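Robot Cells in Practice, Handout 4
Looking after the two-finger gripper: checking the grip before and after service

Share 20 | Comments 0

In the last session we took the Gravetti gripper from its flange and cleaned it. Today we put it back and set it again. Please read this handout before you come to the bench, as the time there is short.

1. Before you touch anything
Bring the arm to the service position and lock out the air and the power. Wait 60 seconds. Write the hour counter in the cell book (our cell showed 704 at the last service, in August).

2. Mounting
Clean both faces of the flange with a dry cloth. Put in the four screws by hand first, then tighten them crosswise. The cable must make a loose bow at the wrist. If it is tight, the connector will suffer when the wrist turns.

3. Finger joints
Move each finger by hand through its full way. Both should feel the same. If one side is stiffer, open the side cover and look for dirt at the lower joint. Use only the Donetti grease and only a little of it. Too much grease comes out on the finger tips, and then the can slides.

4. Setting the opening
Restore power. In the Flomura panel, open the page "Tool" and set the full opening to 115 mm. Close the fingers slowly without a part. They must meet in the middle. A small difference can be corrected with the offset value, a bigger one means that a finger is mounted wrongly.

5. Grip check in simulation
Load the same tool values in the simulator and run the table task. Stop the program when the can is held and look at it from the wrist view. There should be one finger tip on each side of the body, and the round end should face you.
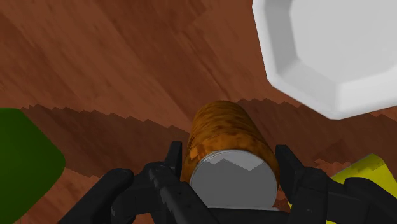
Fig. 1. Simulated grip check, can held on its side between the two fingers.

Check also the free space beside the lower links, where a neighbouring object can be hit when the fingers open.

6. Grip check on the real cell
Repeat at low speed with an empty can. Note the result in the cell book and sign it.

For next time: read the chapter on the wrist cable.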